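Work surface height

Work surface height is the distance from the floor to the top of whatever you're working on - a desk, a kitchen counter, a sewing table, a bench in the garage. I started keeping this entry after my own back gave out one January, so expect some opinions mixed in with the facts.

Basics

The usual starting point is your elbow. Stand up straight in the shoes you normally wear, let your arms hang, then bend them so your forearms are level with the floor. For ordinary standing work, most people like the surface a few inches below that. Fine work like soldering or icing a cake wants it higher, so you aren't hunched over. Heavy work like kneading or sawing wants it lower, so you can lean your weight into the job (my bread got much better once I figured this out!).

Seated work follows the same idea, except your thighs have to fit underneath. A thick top or a deep drawer can ruin a table that looks perfect on paper. 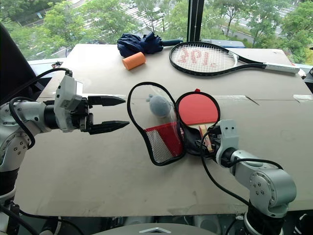

Fixed and adjustable tables

Fixed tables are cheaper and they wobble less. The trouble starts when two people share one. I'm fairly short and my old bench partner, Sota Kamata, is very much not, and for years we fought over a bench that suited neither of us. He ended up raising it with blocks and I ended up standing on a crate, and I still think that was a decent fix.

Adjustable tables use a hand crank, a gas spring or an electric motor. I have a crank model called the Aro. Getting it from my lowest setting to my highest takes 50 turns, and I've grumbled through every one of them. Electric ones are lovely until the power goes out.

Common mistakes

People measure barefoot and then work in boots. They also forget the thing sitting on the table: a cutting board or a sewing machine lifts your hands, and it's your hands that matter. Soft floor mats count too, though they squash down a bit when you stand on them.

Sinks are their own headache. You work at the bottom of the bowl, so a counter that's great for chopping can be miserable for dishes. I put a rack in mine that raises everything 4 inches, and I wish I'd done it when we moved in.

See also: Bench; Footrest; Kitchen layout; Standing desk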